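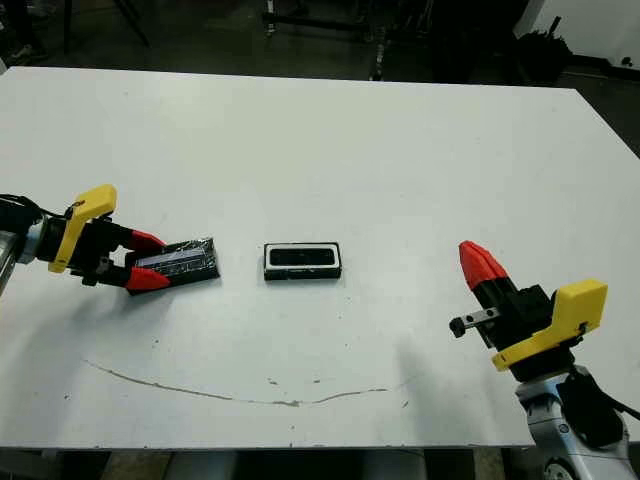
One arm grips, the other waits: a packing task on the white table at Kurura.

I have been promised a robot that does chores since I was in second grade, and I'm forty-three, so when Aarti Sisodia told me I could come out to Kurura and watch two arms try to put a thing in a box, I said yes before she got to the part about parking.

A thing in a box! My kid does that when bribed. But packing is what people in this business talk about when they talk about shop-floor work, because so much of the day in a small warehouse is exactly that. You pick up something flat and slippery, turn it the right way, and get it into a container that isn't much bigger than it is.

The arms have red fingertips that come to a point, and bright yellow brackets that make them look a little like construction toys. I liked them right away. Then I watched one go for a flat, dark, shiny item and I understood why Sisodia had told me to bring a snack.

It is slow. I don't mean careful, I mean you could answer an email (I did). The morning I was there they ran the task 40 times and got 17 clean finishes, which Sisodia called a decent morning. The misses were small and sort of heartbreaking. The item would slide a half inch, or go in crooked and stick up on one corner, and the arm would let go as if all was well.

"Shiny is the worst," she told me. "Shiny and flat together, I want to lie down."

Manju Bhatia has the other end of this. She runs the packing room at Bajpai, a mail-order parts shop where they send out 1190 parcels on a busy day in March, and she's been pitched by everybody. Tuder came by with a slide deck. Varkovent brought lunch. She'd take a pair of arms tomorrow if they could handle the dull stuff overnight, and she doesn't care if they're slow, as long as she isn't walking in at 6 a.m. to fix it all.

"My newest hire got the hang of it before her first break," Bhatia said. "So that's what I compare it to."

And at home? I asked Sisodia about my dishwasher, of course I did. She laughed, kindly, and said a kitchen is a packing table where everything is a different shape and somebody keeps moving it. She thinks folding towels will get there first. Socks, she wouldn't guess.

I stayed for one more round after lunch. The arm squeezed, lifted, thought about it, and got the thing in flat on the second try, and I clapped, alone, pretty loudly.

Last updated in March
Contact the editors | Copyright, all rights reserved | Back to top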